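SPEAKER NOTES
Parish History Evening, St. Brendan's Church, Kelarberg
Talk title: The Parish Hall and the People Who Paid for It
Speaker: Colin Nuttall, Parish Archives

Opening (stand at lectern, hall lights up)

Good evening, Father Mateos, members of the parish, and guests from Venbridge and Tanureck. The parish council has asked me to speak tonight on the history of the hall. The church itself was covered in an earlier talk, and I will refer to it only where the two stories meet.

Please hold questions until the end. Copies of the building accounts are on the side table and should be returned there.

Section 1. Before the hall

The first Catholic families in Kelarberg had no building of their own. Mass was said in private homes, most often at the Pacheco farm on the river road, whenever a priest could make the trip from Venbridge. In winter the road was often closed and the families met to say the rosary without him.

The oldest document we hold is a subscription list with 71 names. Beside each name is the sum promised, and in a second hand, the sum received. The two columns do not always agree. Several families gave lumber or days of labor, and the list records these with the same care as the cash gifts.

(Pause. Point out that the list may be viewed in the archive room by appointment.)

Section 2. Purchase of the lot

The lot was bought from the Pacheco family for $505. The deed includes a right of way along the north side, which is the reason the present driveway bends where it does. The parish borrowed $200 of the price from the mission fund in Venbridge and repaid it over four years.

A small frame building already stood on the lot. It had been used as a feed store. The parishioners put in a floor and a stove, and it served as both chapel and meeting room until the church was finished. After that it became the hall.

Section 3. The hall in use

The minute books show the hall in use for catechism classes, wedding breakfasts, funeral lunches, and the meetings of the Altar Society. For one winter it also housed the public school, after a fire at the schoolhouse. The school board paid for coal and nothing else, and the pastor's letters on this subject are worth reading.

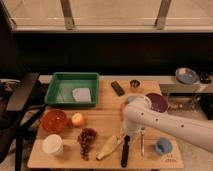
Tabletop with food items and a green tray.

Meals take up a large share of the record. The Altar Society kept its own kitchen book, separate from the parish accounts, in which each supper was entered with the date, the menu, and the money taken in. The harvest supper had the largest attendance, with 136 tickets sold in its best year. Guests were seated in two sittings, and those from Tanureck were served first so that they could start home before dark.

(Read the menu aloud: chicken pie, boiled potatoes, cabbage, bread and butter, apple cake, coffee.)

Section 4. The second building

By the time Father Eusebio Valcárcel came to the parish, the frame hall was leaning to the east and the roof leaked over the stage. His first letter to the bishop asks for permission to repair it. His third asks for permission to take it down.

The contractor for the new hall was Bonifacio Montes of Venbridge. His bid was the second lowest. The council minutes give no reason for the choice, but they do note that he had agreed to reuse the old floor timbers and to leave the stove in place until the new furnace was working. The cornerstone was laid in December, in heavy snow, and the reception was held in the church basement.

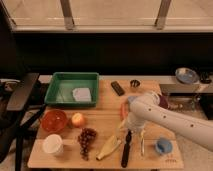 The new hall was brick, with a full basement, a stage at the south end, and a coat room that was later turned into the office. The kitchen was placed at the rear against the wishes of the Altar Society, which had asked for it to open directly onto the main room. A serving window was cut through the wall in the second year.

Section 5. Records still missing

The archive holds no accounts for the six years after the new hall opened. A ledger for that period is mentioned in a letter from Visitación Cantero, then secretary to the council, who wrote that she had lent it to the parish in Tanureck. Tanureck has searched and has not found it.

We also lack the names of those who made the stained glass over the hall entrance. Anyone with family papers that mention the window, the suppers, or the building fund is asked to speak with me afterward. Items can be copied and returned the same week.

Closing

Thank Father Eusebio Mateos for the use of the hall. Thank the Altar Society for the coffee. Invite questions. The archive room will stay open until 9:00 p.m.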